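Lastham Interior Matte: Frequently Asked Questions
Deep Base Colors

Last updated in March. Answers reviewed by Ratree Nilsuwan, Technical Support.

These answers apply to the deep base only. For whites and pastels, see the Light Base page. Application data are given in full on the technical sheet, and the sheet takes precedence where the two differ.
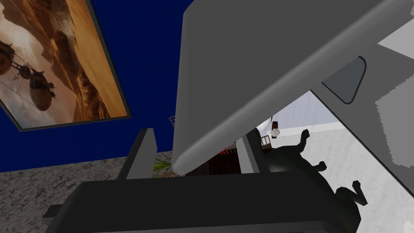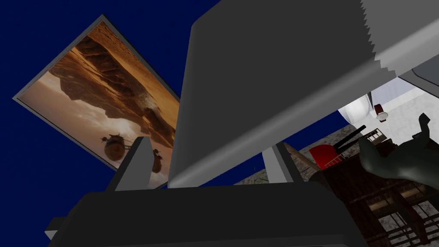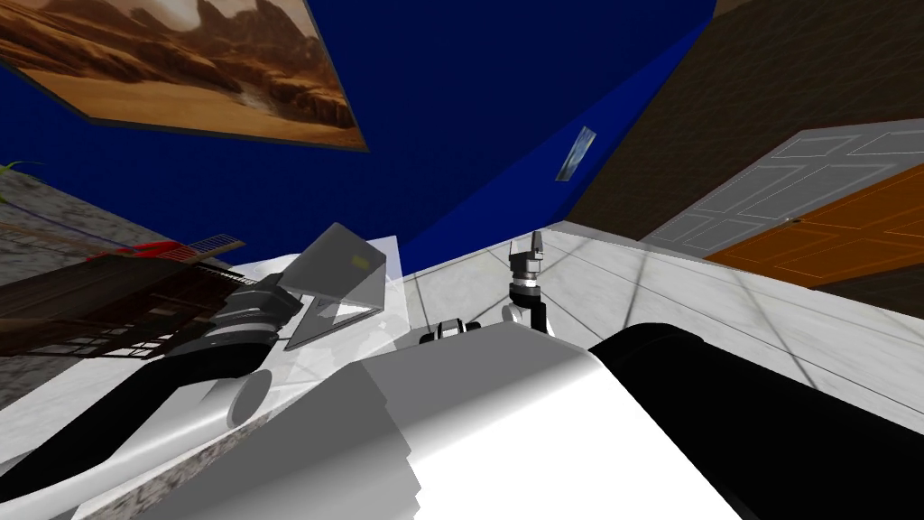
Computer-rendered views. Third view: framed desert landscape on a deep royal-blue wall, dark brown wall with two doors at right.

Why does a deep color need its own base?
A can holds a limited amount of pigment. White and light bases already contain titanium dioxide, which would turn a navy or a dark brown chalky. Deep base contains very little of it, so the tint you add provides nearly all of the color. It also means that deep base must never be used untinted. It dries to a cloudy, uneven film with almost no hiding power.

How many coats are required?
Two over a gray primer. Strong reds and some yellows may need a third. Over a white primer, expect at least one extra coat for any color in the range.

Which primer should be used?
Trinedetti Gray, in the shade printed on the color card next to the color code. The shade is matched to the lightness of the finish coat. A primer that is too dark is as much of a problem as one that is too light, particularly under blues.

Can I skip primer if the wall is already painted?
Yes, if the old paint is sound, clean, matte and close to the new color. Gloss and semi-gloss surfaces must be sanded dull first. Bare drywall, joint compound and patched areas always need primer. Unprimed patches absorb more binder than the surrounding wall and remain visible as dull spots after the final coat.

What is the recoat time?
6 hours at normal room temperature. In a cold or damp room, leave it overnight. Recoating early traps water in the first film and can cause the roller to lift it.

My first coat looks streaked. Is the batch defective?
Almost certainly not. Deep base colors look patchy after one coat and while drying. Judge the result after the second coat has dried for a full day, under the light the room is normally used in.

How do I avoid lap marks?
Work from ceiling to floor in strips and keep a wet edge. Do not return to an area that has started to set. On a long wall, have one person cut in and another roll directly behind. Turn off heating and close windows during application; both shorten the open time. Up to 20 ml of clean water per quart may be added in dry conditions. Do not exceed this amount — over-thinned deep base loses color strength and will sag.

Do I need to box the cans?
Yes, whenever one wall takes more than one can. Pour all cans into a larger bucket and stir by hand. Small tinting differences between cans are normal and show up clearly at this depth of color.

Why are there pale marks where furniture touches the wall?
This is called burnishing or chalk marking. Rubbing changes the way the matte surface reflects light. Wipe with a damp microfiber cloth, without pressure. If the mark remains, it is in the film and must be touched up. For hallways and stairs we recommend Iltunero, the scrubbable version, which is offered in the same deep colors at a slightly higher sheen.

When can pictures be hung?
Nails and screws can go in the day after the final coat. Allow two weeks before resting a frame flat against the paint. Felt pads on the lower corners prevent the frame from sticking and leave an air gap. Avoid vinyl bumpers, as the plasticizer in them can soften the film.

How should touch-ups be done?
Use paint from the original boxed batch, applied with the same kind of roller. Brush touch-ups will show. If the wall is more than a year old, repaint from corner to corner.

Can two deep colors meet at an inside corner?
Yes. Finish the first wall fully, let it dry overnight, then tape that side and seal the tape edge with a thin pass of the first color. Apply the second color and pull the tape while the paint is still soft.

What does color code "Sin" mean on older cards?
Sin was the code prefix for the previous tint system. Any store with the current software can convert it. Check a brushed sample before ordering more than one can.

How long does an opened can keep?
Six months, tightly closed and protected from frost. Discard paint that smells sour or does not stir smooth.

Is there a minimum for factory tinting?
300 gallons per color. Smaller quantities are tinted at the store. Lead times are available from the order desk on request.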